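Valdebenito Card Works
Second Interim Report to the Grirnalitz Fund for Printed Crafts
Project: Pasau Illustrated Playing Card Deck

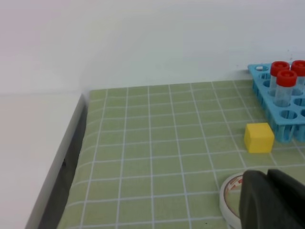

Work surface with green gridded mat, Valdebenito studio.

Submitted by Gisela Ojeda, Project Manager
Reporting period: January through April

1. Summary

During the reporting period the project moved from drawing into proofing. All court cards and both jokers have been approved by the art director. The number cards are complete in three suits and remain in revision in the fourth. The first proof deck was received in March and reviewed by the full project team, and corrections were returned to the printer, Tunasex, before the end of that month. The project remains within its approved budget. Delivery of the finished edition is now expected one month later than stated in the original plan, for the reasons given in Section 4.

2. Background

The Fund's award supports the design and printing of a collector's deck based on the river trades of Pasau: ferry work, net making, barge building and salt carrying. Each trade is assigned to a suit. The approved edition is 300 decks, of which 40 are reserved for public libraries and school art departments at no charge. The remainder will be offered to collectors by direct sale, and the proceeds will be applied to a second printing if demand supports one.

The deck follows the standard poker size and the usual arrangement of ranks and suits, so that it may be used for ordinary play as well as display. This was a condition of the award and has guided a number of the design decisions described below.

3. Work completed

3.1 Court cards. Vicente Mansilla delivered final ink drawings for the kings, queens and jacks in February. The kings are shown as master tradesmen, the queens as owners of the boats and warehouses, and the jacks as apprentices. Following comments from the Fund's reader on the first interim report, the Queen of Clubs was redrawn to face right and to hold a ledger in place of the earlier coil of rope, which had been confused with the rope carried by the Jack of Spades.

3.2 Jokers. The two jokers depict a toll collector and the smuggler who avoids him. Both were approved without change.

3.3 Number cards. Pips for hearts, clubs and spades are complete. The diamond suit, which represents salt carrying, uses a crystal shape that lost its inner lines when reduced to the small size needed for the nine and ten. Mr. Mansilla is preparing a simplified version for use throughout the suit.

3.4 Card back. A symmetrical back design was selected from among those presented at the January meeting. It uses a repeating wave pattern in dark blue with a narrow cream border. Uriel Bautista, who advises the project on handling and play, requested that the border be widened slightly so that small differences in cutting would be less noticeable when the deck is fanned. The change has been made.

3.5 Tuck box. The box has been drawn and a plain sample has been folded and tested with a full deck. The sample closed properly but was tight along the short side. The measurements have been corrected. Foil on the front panel will be limited to the title, in keeping with the budget.

3.6 Proofing. Review of the first proof deck covered color, legibility of the corner indices, cutting and finish. Color on the court cards was judged acceptable. The red of the heart pips printed darker than intended and was difficult to tell from the brown used in the border of the same cards. A brighter red has been specified. The corner indices were legible in all four suits.

4. Delays and difficulties

Two matters have affected the schedule.

The first is the revision of the diamond suit, which was not foreseen. The drawings had been approved at full size, and the loss of detail was noticed only when the proof cards were in hand. The project has since adopted a practice of printing every design at finished size before it is approved.

The second is paper stock. The stock named in the application was withdrawn by its supplier in February. Tunasex offered two substitutes, and sample cards on each were handled over several weeks by Mr. Bautista and a group of players. The heavier of the two was preferred for its snap and for the way it held up under repeated shuffling. It costs slightly more per deck. The difference has been met from the contingency line, and no additional funds are requested.

5. Budget

Spending to the end of April is in line with the approved schedule of payments. Design fees have been paid except for the final installment, which is due on completion of the diamond suit. The printing deposit has been paid. The contingency line has been drawn upon only for the change of stock. Pilar Quiroga has reconciled all invoices for the period, and copies are enclosed under separate cover.

6. Outreach

A short talk on the history of the river trades and their use in the deck was given at the Pasau public library by Benjamín Ocampo, the project's research adviser. Enlarged prints of the court cards were displayed in the reading room during the month of March. Several visitors brought family papers and tools relating to the salt trade, and Mr. Ocampo has used this material to correct the cap worn by the King of Diamonds. Three school art departments have asked to receive decks from the reserved portion of the edition. Their requests have been recorded and will be confirmed once the printing is complete.

7. Plan for the next period

The diamond suit will be completed and approved in May. A second proof deck, including the revised red and the wider back border, will be ordered immediately afterward. If no further corrections are needed, the full edition will go to press in July. Boxing, inspection and sealing will take place in August, and the reserved decks will be sent to libraries and schools in September, at the start of the school year.

The booklet describing the trades and characters has been drafted by Mr. Ocampo and is with the editor. It will be printed as a single folded sheet to fit inside the tuck box.

8. Request to the Fund

The project asks the Fund to approve the revised delivery month and the substitution of paper stock. Samples of both stocks are available on request. Questions about this report may be directed to Ms. Ojeda at the Valdebenito office.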